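Felt bottle sleeves, is 300 a fair price or am I dreaming

Raelene C.
Trying to price a lot of these before the June market. Soft red cloth, fuzzy, feels like felt to me. Tapers toward the top. Want honest opinions pls

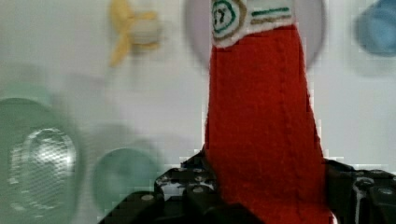 Feven Weldu
Depends how many and whether the seams are glued or stitched. Glued ones come back. I sold a batch two years ago, half of them opened up along the side after a month in somebody's warm kitchen.

Raelene C.
Stitched. 471 pieces. 300 for the lot, I pay shipping

Jedside_hawi
300 is low. Thats under a dollar each for stitched felt?? At the Girkum fair people were paying four for plain ones, no trim nothing

Feven Weldu
Fair price isnt lot price. Whoever takes 471 of one color is stuck with them till the holidays. Red sells Nov thru Dec and then sits in a tote

yeshi.a
disagree, red goes at Valentines too. And anniversaries. I keep a few out all year

Jedside_hawi
^ this

Feven Weldu
A few, sure. Not four hundred.

Ayantu G.
Pilling is the bigger issue imo. Fuzzy red sheds on everything. Had a whole shelf of cream table runners ruined, well not ruined, spent an evening with a lint roller. Bag them seperately if you mail them. And do a damp rag test, some reds bleed bad

Raelene C.
did the rag test on two, came out clean. bagging 471 of anything sounds awful tho

Ayantu G.
Box of 1000 glassine bags, the long narrow size. Cheaper than refunds. Two people, one evening

yeshi.a
Or roll them in tissue ten at a time, creases steam right out after. Kettle works. Dont iron direct, goes shiny

Feven Weldu
Steam shrinks wool felt. Is it wool or acrylic? Matters for price too

Raelene C.
no idea. no fiber tag on any of them. burn test?

Feven Weldu
Snip from an inside seam, tweezers, over the sink. Hair smell = wool. Hard bead = acrylic. If its wool forget 300, ask double

Jedside_hawi
told you it was low

Raelene C.
ok snipping one tonight, holding the listing til I know. thx all

Ayantu G.
post the result, I have a bin of green with the same question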